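3.2 Message Length and Reply Delay

The second part of the study looked at whether the length of an incoming message changes how long the receiver waits before answering. Earlier work on chat programs treated delay as a property of the sender's status or of the time of day. We kept both of these fixed as far as the material allowed and coded each exchange for three things: the number of words in the prompt, the number of words in the reply, and the gap between them in minutes.

The material comes from the Zatwood corpus, a set of text messages donated by adult speakers of American English. After removing automatic messages, group threads and exchanges that contained only a picture, we were left with some 3000 prompt and reply pairs. Pairs in which the reply came on the following day were kept but coded separately. Messages sent on a Sunday showed longer gaps across the board and are reported in the appendix.

Prompts were sorted into short (fewer than 10 words), medium (10 to 20 words) and long (more than 20 words). Word counts follow the Tondameo rules, under which a contraction is one word and an emoji is none. A link was counted as one word whatever its length. Two coders worked on the full set, and pairs on which they disagreed were settled by discussion before the gaps were measured.

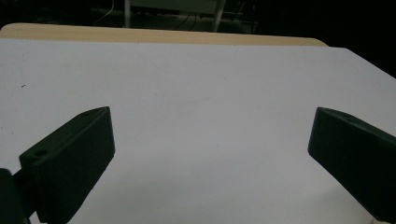

Carvalho
Figure 4. Gripper fingers above a pale white tabletop.

Short prompts drew the fastest replies, as expected, but the difference between medium and long prompts was small and ran in the opposite direction from our prediction. Long prompts were answered slightly sooner than medium ones. The effect held when questions were removed from the set, so it cannot be put down to long messages asking for more. It was weaker in pairs where the reply was a single word.

One possible reading is that a long message is taken as a sign that the sender is waiting. A medium message carries no such signal - it is too long to be answered without thought and too short to seem urgent. We are cautious about this reading. The corpus records when a message arrived, and it does not record when it was opened, so the gap as measured includes time in which the receiver may not have looked at the phone at all.

Reply length rose with prompt length in all three groups. The rise was steepest between short and medium prompts and nearly flat after that. Receivers who wrote long replies to short prompts were few, and most of their replies contained an apology for an earlier silence. These pairs are taken up again in Section 3.3, together with the Brolto set, where read times are available.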